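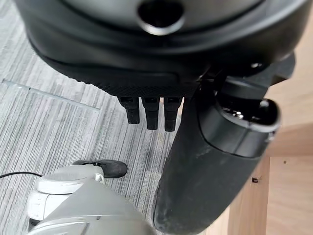 The Gray Floor Is Back!
8/5/22

If you haven't been down to the Esfahani Room this month, come down and look at your feet. We have a floor again! It had been hiding under so much stuff for so long that two of our newer members didn't know the room was carpeted. (It also had one rug. The rug has gone to a good home in the upstairs hall, where it looks terrific.)

The big clear-out took three evenings and more iced tea than I want to think about. We started with the long wall because that's where the trouble was: folding chairs from the old Sundel building, the Christmas boxes, a tower of magazines going back to before we had a website, and a coat rack with one coat on it. If you own a green raincoat, size medium, with a bus schedule in the pocket, please come get it. I have been carrying it from closet to closet and I am getting attached.

Once the wall was clear we could finally sweep properly, all the way into the corners, and then shampoo the carpet. Pantelis Kokkinos did the first pass and I did the second, and the difference in the color was something. I remembered that floor as kind of brown. It's gray! A nice calm gray that makes the whole room feel bigger and goes with just about anything we might put on the walls. I've already got opinions about yellow curtains and will share them with anyone who stands still.

A few numbers for the people who like them. We took 43 bags and boxes out of that room. The paperback sale on the front steps brought in $400, most of it from the mysteries, which were gone before lunch. That money is going toward new shelves from Truter, the tall kind that bolt to the wall, so the boxes we did keep can live up off the ground. We kept 23 of them, and every one now has a label on the short side where you can read it without pulling it out. I am so proud of those labels.

What's staying in the room: the craft supplies, the board games, the good folding tables, the extension cords (wrapped and tied, hooray), and the big coffee urn. What's moved: choir music is now in the office, second cabinet, and the lost and found is in the bin by the front door. The spare key to the supply closet is back on its hook and I would love for it to stay there.

Now for the part where I ask for things. Please don't leave boxes in there "just for tonight." I have done this myself, more than once, and I know exactly how it goes. If you have a donation, call the office first and we'll find the right spot for it. When you move the tables, lift them with a friend and don't drag. There are felt pads on the chair legs now, and a bag of extras in the drawer under the sink if you notice one missing. Spills get wiped up with plain warm water and one of the blue cloths. The strong cleaner on the high shelf is for the restrooms only.

The mop bucket is new too, by the way. The old one leaked so slowly that you didn't notice until you'd walked it halfway down the hall. We still need a decent push broom, the wide kind, so if you've got one in your garage that you never use, it would be very welcome.

The Cadon Street knitters get first use of the cleaned-up room, and after that the sign-up sheet is open to everybody for the rest of August. It's on the bulletin board outside the office, with a pen on a string. Mornings are going fast, evenings still have plenty of space. Several of you have asked whether there's room for a stretching class now. Yes, there is, and yes, I'm coming! Bring your own mat, and put your name on the sheet under "Other" until I get a proper column drawn in.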